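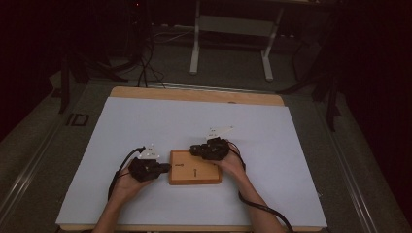

Both grippers at the block, white board bench, November.

Hello Howard,

I promised you something you could read over one cup of tea, so I've kept the tables in the shared folder and written this the way I'd tell it to you if you were up here in Jidley. It covers the good practice part of the Trodmont grant, meaning the rules for recording hand-held gripper demonstrations, and what's happened to them since your last visit.

The short version is that we've got a set of written rules people really do follow, we've got 669 recordings made under them, and we've thrown away 44. I'm happier about the 44 than I expected to be! More on that further down.

Where the rules have got to

You'll remember the first draft was nineteen pages and Roland Inskip told me, quite kindly, that he'd stopped reading on the third. He was right. It had a whole section on how to name folders and almost nothing on how to hold a gripper. The version we use now is seven rules on one side of paper, stuck up where you can read it without putting anything down. The long document still exists as a reference, and I still want it tidied for the other Trodmont sites, but the single sheet is what gets used.

Four of the seven are the dull and necessary ones. Check consent is on file before anyone picks anything up. Check both grippers have been zeroed. Write the task name exactly as it's spelt in the list (we had 'block turn', 'turn block' and 'blockturn' in the same morning, which was mostly me). Stop if anything feels wrong, and say so out loud.

The other three took most of the work, so I'll go through them properly.

The first is about markers. Each gripper carries a small white marker plate on top, and the tracking is only as good as its view of those plates. Our early wording was 'keep markers visible where possible', and everybody nodded at it and then carried on exactly as before. It's a useless sentence. You can't check it afterwards and you can't argue with anyone about it. The new wording says that if either plate is hidden for longer than two seconds the recording is rejected, full stop. People have changed how they move because of it. They keep their wrists a bit more open and they don't lean over the board.

The second is cables. Both grippers are wired, so there's always a black cable going off somewhere, and on a two-handed task you've got a pair of them to think about. The rule is that they run back towards the person, they never cross, and they never touch the object. I wanted to add a minimum amount of slack as well, but Roland measured it on different people and there's no one number that suits a tall person and me. So that stays as 'check you can reach the far side of the board without a tug', and you try it before you start. It isn't the sort of thing an auditor loves, I know. It works all right, though.

The third is about bare surfaces. One task, one object, and nothing else on the board except the grippers and their cables. For the block tasks that means the wooden block goes near the middle and that's your lot. No pens, no spare blocks, no mug (mine, again). The block has printed labels on its top face and those stay facing up at the start, so that whoever checks the recording can tell which way round it began.

What we threw away, and why I'm glad

All 44 rejected recordings went out under a rule that was written down before they were made. That's the bit I'd like you to take to the board, if you take anything. On the old draft we were binning things on a feeling, and Roland and I would have different feelings. He'd keep a slightly clumsy one as long as the tracking was clean, and I'd want it gone. Now we both check against the sheet, separately, and compare.

Most of the rejections were hidden markers, with cables next, and then a scattering of wrong task names that we could have rescued by renaming. We decided against rescuing them. If you let one rule bend in the first month it'll be string by the spring. I did find that painful on a couple of lovely smooth recordings, I'll admit.

We haven't rejected anything for being slow or awkward, and the sheet says so in as many words. A person having a second go at getting hold of a block is perfectly good material. I had a long phone call with Catterall about this, who would like the whole set to look polished, and we've agreed to disagree until their own trial is finished. The rule stands for our site in the meantime.

Looking after people

This is the part I'd underplayed in the bid and I'd like to put that right. Holding a gripper in each hand and working carefully over a table is tiring in a way that creeps up on you. It gets you in the forearms and then between the shoulder blades. We started with breaks 'as needed', and of course people don't take them, they just get quieter and their recordings get worse.

So breaks are now written into the session plan, and the person recording can't be the person who decides to skip one. We've also put the walkways into the opening checks. There are stands and cables on the floor beyond the table, and while everyone who works here knows the route, a visitor doesn't. The check is simply that someone walks the path to the door before we begin, with their eyes on the carpet. It takes no time at all.

Bare forearms are in the rules too, or at least sleeves pushed well up. I had a bit of grumbling over that one when the heating was off, and fair enough. The compromise is that you can wear what you like between recordings.

What hasn't gone well

The Prondamen checklist software is behind. I'd hoped to have the opening checks on a screen by now, so that a recording couldn't be started until they'd been ticked. At the moment it's still paper on a clipboard, typed up at the end of the day, and I don't love it. The fault is shared, to be fair to them, as we changed the order of the checks after they'd built the first version. I've told them the order is now fixed and I'll stick to that.

I also haven't written the training notes for new starters. We've been teaching people by standing next to them, and that's fine for us but no help at all to another site. It's next on my list, and it's the one item I'd be cross about if I were you.

Money, and what I need from you

We're inside the budget. There's an underspend on travel, and I'd like to move it across to pay for Roland's extra checking hours, as the double check has turned out to be the slowest bit of the job. I've put the request form in the folder. Could you let me know if it needs a signature from your end or only a nod?

The other thing is a decision on the two-second marker rule. I'd like Trodmont to adopt it across all the sites, with the same wording, before anyone else drafts their own. If you'd rather wait for the Catterall trial, tell me and I'll stop pestering the others about it – but I do think it's ready.

Come up again when you can. Mornings are best, we've usually finished the first batch by eleven and you can have a go with the grippers yourself (sleeves up, please).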